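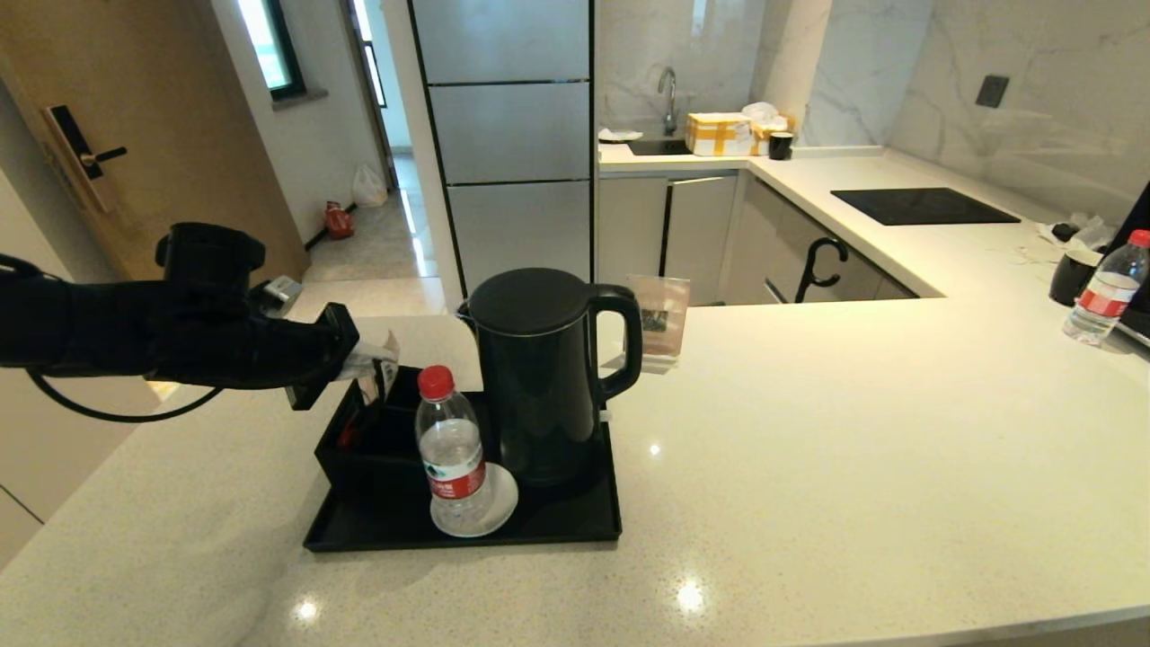 Vetholm Two-Finger Gripper Kit
For home-built and workshop arms
Part no. 775-G

Stock: 3 left
Price: £98, postage extra
Fitting plate for Pollau arms: sold separately

We sell this kit, so take the next few paragraphs as you like. We also get the returns, and most of them come from people who believed the leaflet in the box.

The leaflet says the Vetholm will "handle everyday objects with ease". It will handle some of them. A tea sachet is a fair test, being light, floppy and a different thickness at the edges than in the middle. With the pads fitted square and the closing force turned well down, the gripper will pinch one and keep hold of it while the arm moves over a caddy. Letting go in the right compartment is a matter for your arm and your code, and we have seen plenty of both that weren't up to it.

We would not trust it with a full kettle. The leaflet shows one being poured. We asked Vetholm which arm was used and have had no answer.

What's in the bag
Gripper body, black
2 fingers with pads
Motor, already fitted
Cable and plug
Screws, including one that fits nothing we can find
Leaflet

What isn't
Arm, power supply, controller, mounting plate, and any instructions worth the name. The Gemley shop notes are free to download and cover wiring and first set-up.

Will it fit my arm?
If you have a Pollau, yes, with the plate. If you built from the Ñahui plans, the holes line up but the cable exit faces the wrong way, and you will need to file a notch or put up with a sharp bend. For anything else, measure before ordering. "It looked about right" is not grounds for a refund.

Cable
It's thick and it doesn't like being folded. Leave a generous loop and run the arm slowly through its whole reach before you tie anything down. If you're working on a kitchen counter, check that the loop can't drag across a hob or drop into the sink. Unplug at the wall before changing fingers.

Accuracy
Vetholm quotes a figure. We couldn't match it on our bench and so we don't print it. Repeat runs on the same small packet were good enough for us once the arm had been bolted down, and poor when it was only clamped.

Noise
Louder than we'd like. There is a whine as it closes.

Returns
Unused kits can come back within the usual period. Filed, drilled or glued ones can't. Spare pads are listed under Gripper Parts and are overpriced, but we haven't found another sort that grips paper as well.

Page last checked 12/04/2019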